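3.2 Where the hangers go

Household inventories have a soft spot for the expensive. Our Cleltberg respondents could date a sofa to the month, yet of the 325 homes surveyed, only 79 had any account of how their clothes hangers arrived. The rest treated them as a kind of weather.
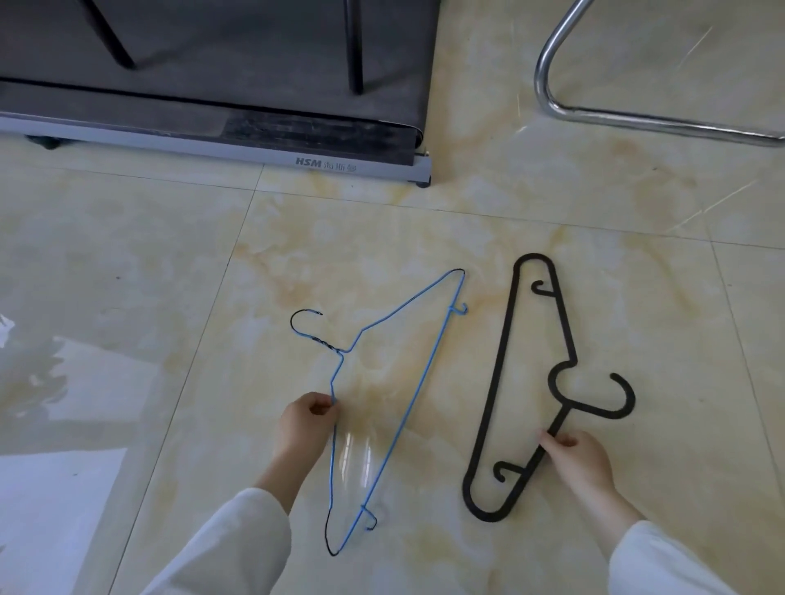

We therefore asked each home to keep a hanger diary through September. Jibrin's earlier diary method was built for umbrellas, and it carried over with little damage. Entries recorded gains, losses and loans, the last category being largely a courtesy title. Wire hangers changed rooms more often than plastic ones, and eight homes reported a net gain while insisting that they had acquired none. We have left their figures in and their explanations out.

Figure 4. Two clothes hangers on a tiled floor, one of them thin wire.
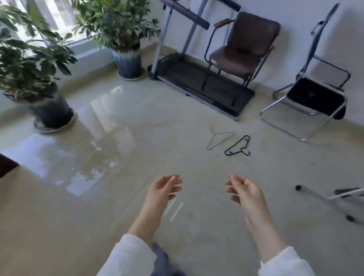
3.3 Limits of the diary method

Diaries reward the tidy. Of 489 entries, a good many came from one household in the Wuron district, whose closets we now know better than our own.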